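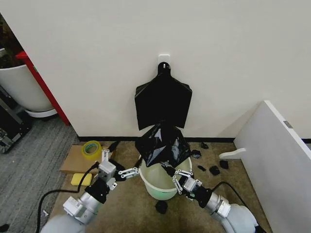 Soledad Gallardo has fished Lamptey Lake for 19 seasons, guided on it for most of them, and doesn't believe much of what gets said at the boat ramp. I had gone up to ask her about the walleye forecast, which has been passed around the tackle shops since ice-out and promises the best spring in years. She read it standing up, both pages, and handed it back.

"Who went out and looked?" she said. "That's my first question with any of these. Somebody set a net somewhere, fine. Where, how deep, how many nights? It doesn't say. It says 'strong.' Strong compared to what?"

I'll admit I had the same trouble with it. The forecast talks about a big class of young fish coming into keeper size, and it may well be right. But I heard nearly the same words two springs ago and spent most of that May marking fish that wouldn't eat, or weren't walleye. When I told Gallardo this she laughed for the first time all morning.

"Suckers," she said. "You were marking suckers. Half the lake was marking suckers that spring and posting pictures of their screens."

She does expect some good fishing, she wants that understood. Her own winter was decent. The ice came late in the south arm and she never trusted it past the second point, but the north end locked up well and her groups caught walleye on most trips, a lot of them short. Short fish are where the forecast and her own log agree.

"There's plenty of little ones. I'm not arguing with that," she said. "What I'm arguing with is the idea that a little one in February is a keeper in May. They don't read the calendar. Give them cold water and thin bait and they'll sit at the same length all summer."

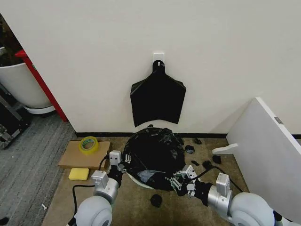 A black bag hung from a small white wall hook, with the wastebasket underneath.

Bait is the part she keeps coming back to. The perch hatch was poor last year by her reckoning, and the shiners that used to ball up off the Wakeck inlet never showed in the numbers she was used to. She cleans a great many fish for clients and looks in the stomachs, and through the winter she found bugs, more bugs, and now and then a perch the size of a paper clip. I asked whether a few dozen stomachs told her anything about a whole lake.

"It tells me about those fish," she said. "I'm not writing a forecast."

Nhyira Kyei, who runs the other guide boat out of the inlet and who had come in halfway through to borrow a trolling plate, thinks Gallardo is too hard on everybody. He found shiners, he says, just not where they used to be. His were out over the deep mud, well away from shore, and the walleye were under them.

"She fishes the rocks," Kyei said. "She's going to fish the rocks until they bury her there. So if the fish leave the rocks, there are no fish."

Gallardo let that go by. She did ask him how many keepers he'd had off the mud, and he said enough, and she looked at me as if I should write that down. I have.

The two of them differ on electronics as well. Kyei put a Trenov unit on his bow last summer, the kind that shows fish moving in front of the boat, and says he'd give up his anchor first. Gallardo ran a borrowed one for a week. She saw plenty of fish with it, and she says she caught what she would have caught anyway, only with a stiff neck. I asked Kyei if his catch had gone up. He thought it had. He doesn't keep a log, so we left it there.
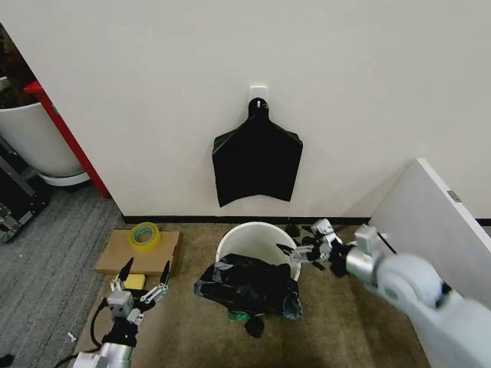 The opener itself comes in May, and on that subject Gallardo has firmer views. She'd skip the first weekend altogether. The crowd at the inlet pushes the fish off by breakfast, and the ramp is worse every year. The trash annoys her more than the boats do: line, worm tubs, bread wrappers, all of it blowing along the shore by noon. Her fix is the plain kind, a black trash bag hung by its handle loop from a stick-on hook, with an open bin standing below it, and she'd like every boat to carry the hook and the bag at least. She doubts many will. "They'll carry three rods each and no bag," she said. After that first weekend she'd start looking in earnest, evenings mainly, in the stained water at the back of the arm where it warms up first.

Her rig is dull, and she's happy for people to know it. A plain jig, lighter than you think, with a live minnow hooked through the lips. She has no patience with the Lirkutel blades that have filled up the racks this year, and when I said a man at the shop had sworn by them, she asked whether he sold them. He does.

"Maybe they work," she said. "Everything works in May if you put it in front of a hungry fish. Tell me about it in August."

Kyei, for what it's worth, had two of them in his hat.

On water levels they were closer together. Snow was light on the east side and heavy up high, and how it comes down matters more than how much there is. A slow melt keeps the inlet clear enough to fish. A warm rain on top of it turns the whole arm to coffee, and then you may as well go after pike in the weeds at the other end. Kyei expects a slow one. Gallardo wouldn't say. She has stopped guessing at weather, she told me, having been wrong in both directions.

I asked them each for a number on opening week, keepers per boat per day. Kyei said three, without stopping to think. Gallardo asked what kind of boat and who was in it, and I told her just to pick somebody average.

"Then I'd say bring sandwiches," she said.
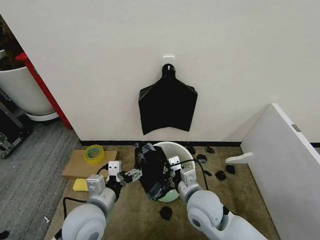

The bag on its hook again, with the round white planter over to the left.

Before I left she dug out her log for me, a stack of spiral notebooks with the covers gone soft. The pages for late May are mostly short lines: water temperature, wind, depth, fish. Some days have nothing in the last column. I noticed that one of her emptiest stretches came in a year I remember being told was a banner one, and I asked her about it.

"It was a banner year," she said. "Everybody caught them but me. Go ask anyone." She took the notebook back. "Then ask to see theirs."

Kyei had gone by then, with the trolling plate. She plans to put her boat in once the docks are out and the north end has cleared, and she has a few evenings open after the first weekend for anyone who doesn't mind fishing the rocks.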